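News > Press Releases > Product Launches

January
By the Skustisell print team

Skustisell brings back its marbled wall coverings, and this time they ship by the roll

Well, we've gone and done it! After a long stretch of emails asking when the marbled papers would be back, I'm very happy to say the Prodia collection is on sale now -- all 7 patterns, in matte and satin.

If you missed it the first time, Prodia started as a run of end papers for notebooks. People kept buying the big sheets and pasting them up in hallways and powder rooms (and one very brave kitchen ceiling), so we took the hint. The new rolls come from Grasso, the mill we've used for our gift wrap, and I think the color is the best we've ever had from them.

You can order a single roll for $188. Trade accounts get their usual discount once an order passes 200 feet, and samples go out in packs of 3. We also fixed the repeat, which used to drive paperhangers up the wall. It now lines up at the seam without wasting half a roll, and I've hung enough of it in my own stairwell to be pretty smug about that.

Floltel will carry the full range in its showrooms, with the loudest patterns up front, where I feel they belong. My own favorites are the ones that go all in on color. Put them on one wall if you must, but I love them on every side! 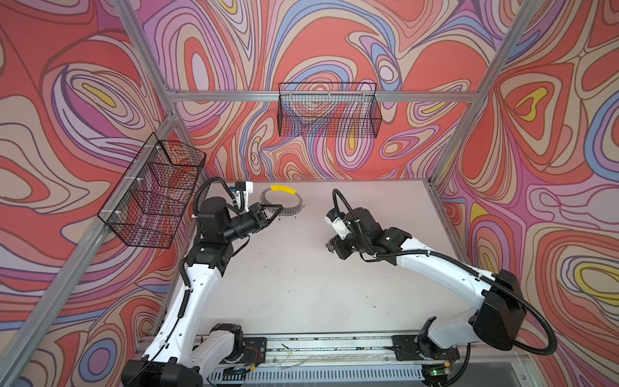
Swirling loops in coral red, lavender and periwinkle blue, with touches of mustard yellow, across three walls.

Matching fabric is coming later, once we're happy with how the pinks print on linen. They're still a bit too salmon for me. Retailers who want a sample book can write to the Skustisell press desk, and we'll get one in the mail.

We use cookies to remember your preferences. By continuing to browse this site you agree to our cookie policy. Accept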